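Tevley Demonstration Cell – Operator's Manual

## 6. Running the cell on an open day

Sections 1 to 5 cover unpacking, mounting, network setup and calibration. Do not start this section until the calibration report in Section 5 shows a pass for both arms and both hands.

This section applies to the two-arm cell with the small parts kit. If your site uses the Fovier gripper set, go to Appendix C. Revised 7 September 2019.

### 6.1 Before visitors arrive

Allow a full hour for a first setup in a new room. A cell that has stayed in place overnight takes much less.

1. Check that both emergency stops are released and within reach. One belongs on the operator's desk. The other goes on the post at the visitor side.
2. Put out the floor barrier. It must stand beyond the reach of either arm at full stretch. The reach diagram is in Section 2.3.
3. Hang the backdrop cloth. Folds do no harm, but the cloth must not touch the table or sway when a door opens.
4. Switch off any spotlight aimed at the table. Overhead room lighting is enough.
5. Clear everything from the table except the layout sheet and the parts.
6. Walk around the cell and look at each cable. No cable may cross the visitor path, and none may be pulled tight when the arms are in the park position.

**Caution:** Do not tape cables to the arms. Tape comes loose when the joints warm up and can be drawn into the elbow. Use the clips supplied.

### 6.2 Placing the layout sheet

The layout sheet shows the outline of each area where a part belongs. Operators and visitors both use it. The operator can see at a glance whether a part is where it should be, and visitors can follow the task without an explanation of the software.

1. Print the sheet at 100 percent. Turn off "fit to page."
2. Measure the check line in the margin of the test print. If it is short or long, correct the printer settings and print again.
3. Lay the sheet flat on the table within the working area. It does not have to be square to the table edge.
4. Fix the sheet with the double-sided pads, placed underneath.
5. Run **Setup > Find Sheet**. The screen shows the outlines drawn over the live view. They should sit on top of the printed ones.
6. If they do not, press **Retry** once. If the second attempt fails, replace the sheet. A creased or shiny sheet is the usual cause.

**Note:** Use plain matte paper. Coated paper reflects the ceiling lights, and Find Sheet may report error 356 (outline not found).

### 6.3 Setting out the parts

Set the parts out by hand with the arms parked and the cell in **Hold**. The Hold lamp must be steady. A flashing lamp means that a motion is waiting to finish, and you must keep your hands off the table until it stops.

Pegs may stand upright or lie down. The hands can pick up either, but a standing peg is faster. Leave a finger's width between parts so that the hand can close without pushing a neighbor.

Press **Scan**. The parts list on the screen turns green line by line. Any part that stays gray has not been recognized. Move it a little and scan again.
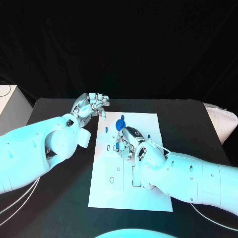
*The right hand holding a blue part on the layout sheet, with the left hand open over the far corner.*

### 6.4 Starting the demonstration

1. Tell the visitors that the arms are about to move, and check that everyone is behind the barrier.
2. Turn the key switch to **Demo**. Speed is limited in this mode and cannot be raised from the screen.
3. Press **Start**. Both arms leave the park position and stop above the table.
4. Press **Start** a second time to confirm. The task begins.
5. Stay at the desk while the arms are powered.

The task can be run in three ways, chosen from the **Program** menu before Start:

- **Step** – the cell stops after each move and waits for the operator. Use this when you are talking to a group.
- **Once** – the cell does the whole task and parks.
- **Loop** – the cell does the task, undoes it and starts over. Use this only for visitors who are passing through.

For school groups we suggest Step. Each stop gives you time to point out which hand will move next. At the Gondthorpe site the operators run the first pass in Step and the second in Once, and this works well with groups of any age.

**Caution:** Never reach over the barrier to pick up a dropped part, even when the arms are still. Press **Hold**, wait for the steady lamp, and then enter.

### 6.5 Grip settings

The default grip suits the parts supplied with the cell. Change it only if parts slip or if you have printed your own.

Grip is set on a scale from 0 to 255 for each hand. Raise or lower it in small steps and test with one part before you run the full task. A setting that is too high will not damage the fingers, but it can make a small part jump out sideways when the fingertips meet.

To change the setting:

1. Put the cell in **Hold**.
2. Open **Hands > Grip** and choose the left or right hand.
3. Enter the new value and press **Apply**.
4. Run **Test Grip** with a part between the fingers.
5. Press **Save** if the part is held firmly. Otherwise press **Revert**.

Saved values stay in place after power-off. Write them in the log so that the next operator knows they have been changed.

### 6.6 If something goes wrong

**A part is dropped on the table.** In Step or Once, the cell looks for the part again and makes another attempt. After 2 failed attempts it stops and shows the part name. Put the cell in Hold, place the part by hand, and press **Continue**.

**A part is dropped on the floor.** Put the cell in Hold. Use a spare from the kit and leave the floor until the group has gone, unless the part is in a walkway.

**The sheet has moved.** Press **Hold**, press the sheet down, and run Find Sheet again. The task restarts from the beginning.

**An arm stops and its light turns red.** The arm has met more resistance than it expected. Check for a caught cable first, then for a part trapped under the fingers. Clear the cause, then press **Reset** on the desk panel.

**A hand does not close fully.** Park the arms and run **Hands > Exercise**. If the fault returns, end the demonstration and contact Ogilvie support with the hand's serial number.

**Note:** A pause of a few seconds between moves is normal – the cell is checking the position of the next part. Do not press Start again during a pause.

### 6.7 Closing down

1. Let the current task finish, or press **Hold**.
2. Remove all parts from the table and count them back into the kit.
3. Press **Park** and wait until both arms are at rest.
4. Turn the key switch to **Off** and take out the key.
5. Cover the hands with the cloth bags. Fingers should be slightly bent inside the bag, never forced straight.
6. Peel off the layout sheet and throw it away if it is marked or creased.
7. Enter the number of task cycles from the **Status** page in the log.

The finger tendons must be inspected after more than 3000 cycles. See Section 8.2 for the procedure. Sites that run Loop for whole days should check the count at every close-down. Cells due for their yearly service in December can have the inspection done at the same visit.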